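Comparison of Two Finger Pads for Handling Soft Packages
Student project report, Ututo lab course, October

1. Aim

The task was to compare bare and padded fingers on a parallel gripper when picking up light packages that change shape. Both sets were driven by the same Skandham controller, so only the contact surface differed.

2. Method

Opening speed and closing force were fixed for all trials. Each finger set made 50 attempts per package. An attempt was counted as good if the package was lifted and held for 2 seconds. The wrist camera recorded every approach.

3. Results

The bare fingers held boxes well but often slid off film. The padded fingers lost fewer bags - mainly those gripped near the empty end, where the plastic folds and gives no firm contact. The best grip was low down, across the filled part.

The sweets bag was the hardest item. Its contents settle at one end, so the outline seen from the wrist is a poor guide to where the weight lies.

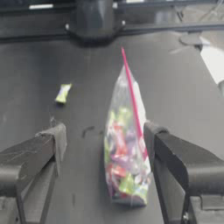 4. Further work

The padding frays with use and should be replaced by moulded rubber. A force reading at the fingertip would allow slip to be detected before the package is lost.

Related reports
Aigner arm: repeatability at low speed
Monley wrist camera: focus at short range
Skandham controller: start-up notes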